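# About Prolthorpe Parcel & Lost Goods
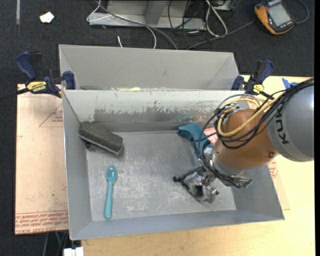 Hanne Lund

Prolthorpe is a lost property office. We look after the things people leave behind on buses, in hotel rooms, under theater seats and in the back rows of conference halls, and we try to get them home again. Our clients are transit lines, hotels, two colleges and one very patient ice rink. They pay us so that they don't have to keep a closet.

Every organization has that closet. Mine was at the Zorent bus company, where I answered the phones for 7 years. The closet was next to my desk, and it had umbrellas in it up to the light switch. When someone called about a missing glove I would put down the receiver, open the door, get hit by something, and come back to say we'd keep an eye out. We did not keep an eye out. I left with a reference, a cake and a plan, and the plan was mostly shelves.

Iestyn Lewis joined in our first November, having come in to claim a trombone. He stayed to argue about how we had filed it (under "Household, large") and was still arguing at closing time, so I offered him a job. He now runs the catalog. The trombone category has been corrected.

## What we do all day

A client sends us its found items once a week. We log each one, give it a tag and write a description plain enough to search but vague enough that you can't claim somebody else's watch by reading it out to us. Then we wait for the phone.

Most calls are short. You tell us what you lost, where, and something only the owner would know. If it matches, we mail it or you come by. Postage is on you, the tag is yours to keep, and people do keep them, for reasons I have never gotten to the bottom of.

Some calls are long. We have spent an afternoon on one earring. We once sent 12 left shoes to the same hotel guest over the course of a winter, and he was delighted each time.

Last year we sent home 1,092 items. Another 406 went unclaimed and passed out of our hands at the end of their holding period. The most common thing we return is a phone charger. The most common thing we don't return is also a phone charger, as it's hard to describe one in a way that sets it apart from its brothers.

## How long we hold things

Ninety days for ordinary goods. A year for jewelry, instruments, documents and anything with a name on it. Food goes the same day, and please don't call about the sandwich.

After that, clothing goes to the shelter on Hughes Street and books go to whoever on the Hughes Street bench wants them. Electronics are wiped and recycled. We don't hold an auction. People ask every month, usually in a lowered voice, and the answer is still no.

## The software

Our catalog runs on a program called Dranilus, which Iestyn wrote and named and will not explain. It searches by color, place, date and what he calls "general sadness of item." I had that last field removed. It came back in the next version, and I have to admit it narrows things down.

## Working with us

If you run a building where people sit down and then get up again, you have lost property, and we'd be happy to take it off you. Fees depend on volume. We'll come and look at your closet first, free of charge, and we won't say anything about it until we're back in the van.

If you have lost something, call the front desk or fill in the claim form. Tell us the color. "Normal color" is the answer we get most, and we'd like a little more than that.

The counter is open weekdays from nine to five, closed for lunch. Ring the bell twice. The first ring doesn't work.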